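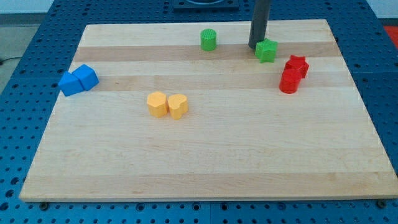 The argument about Fudik comes down to one word, and the word is "done." Fudik is a program that moves a robot arm in response to typed requests, and the people who built it at Drornetti say it finishes the jobs it is given three times out of four. I went to talk to Dorota Urbańczyk, who ran the trials, mainly because I didn't believe it. She put the color-sorting task in front of me before I had my coat off. The blue cubes were side by side, the yellow octagon or hexagon (we didn't agree) was up against the yellow heart, and the red star and red cylinder were together on the right. The green star and the green cylinder had a stretch of bare maple between them, with the arm's dark rod in the gap. "So," she said. "Is that done?"

4 min read

I said no. She said I was right, and that an earlier version of her own scoring sheet would have given it most of a point.

That is the result she wants people to read, and it is less cheerful than the one in the company newsletter. For most of a year the team gave partial credit. If three colors were matched and one wasn't, the trial got three quarters of a mark, and the marks were added up and printed as a success rate. "It's not lying," Urbańczyk told me. "People in the field do it and they say so in the appendix. But somebody reads 'success' and thinks the robot did the job."

In February she threw the old sheet out. Under the new one a trial passes or it fails, a time limit applies, and the person who decides does not know which version of the software was running. They get the request as it was typed and a still of the board when the clock stops. She reran everything. Fudik passed 227 trials out of 300.

I asked what the number had been before. She wouldn't give it to me, on the grounds that the tasks had changed too and I would print the two side by side. I probably would have.

My first complaint was that "together" is a soft word. How close do two blocks need to be? Her answer was that the judges use a gauge, a strip of card one block wide. If the card fits between two pieces, they are apart. I said this meant a pair could be not touching and still pass, and she said yes, and that people asked to put blocks together leave gaps all the time. Fair enough, although I notice that the rule was settled by the same lab that benefits from it.

My second complaint was about the training. Fudik learned from 2,913 recorded sessions in which a person steered the arm by hand, pushing blocks around on the same kind of board used in the tests. So what has it learned, apart from this board?

"Less than I'd like," Urbańczyk said. "We swapped in blocks it hadn't seen, same colors, new shapes, and it coped. We changed the lighting and it got worse. We put a different board down and it got a lot worse. I wanted that in the first paragraph and it ended up on page six."

Przemysław Sowa, who wrote much of the control code, thinks this is too gloomy. He joined us halfway through and stayed standing. In his view pushing is harder than it looks, and the critics have never tried it. "You have one stick. You push a star on its point and it spins. You push a cylinder off center and it goes somewhere else. Getting the last pair together without breaking up the others, that's where the failures are." He would like credit for the easy parts to come back, reported in its own column.

Urbańczyk doesn't object to the column. She objects to where it would end up. "In the headline," she said, and Sowa did not argue.

I also called Liesbeth Dekker, who evaluates warehouse systems for Stundetti and has no stake in Fudik. She liked the blind judging and wasn't moved by much else. "A pass rate at the end of the clock tells me where the blocks were at the end of the clock," she said. "I want to know if it got there and wandered off again. I want to know how long it sat still." She also pointed out that each request was tried only 20 times, and that the difference between the best and second-best software versions is too small to mean anything at that size.

When I passed this on, Urbańczyk agreed with the last part at once. On the wandering she was less comfortable. The arm has no way of saying that it considers a job finished. It keeps moving until it is stopped, and a few of the trials marked as failures did have all the pairs matched at some earlier point. She doesn't count them. "If I leave the kitchen clean and then knock over the milk, I haven't cleaned the kitchen."

I think that is the right call. I also think it shows how far this is from something you could leave alone in a room. A sorter that can't tell when to stop is being held up by whoever holds the clock, and in these trials that was a person every time.

The next round adds a stop signal, which Fudik will have to give by itself. Urbańczyk expects the pass rate to drop. She has asked for the drop to be printed on page one, and was waiting for an answer when I left.

Features > Machines > Interviews

Contact | © Wróbel Review, Apr 29, 2023 | Back to top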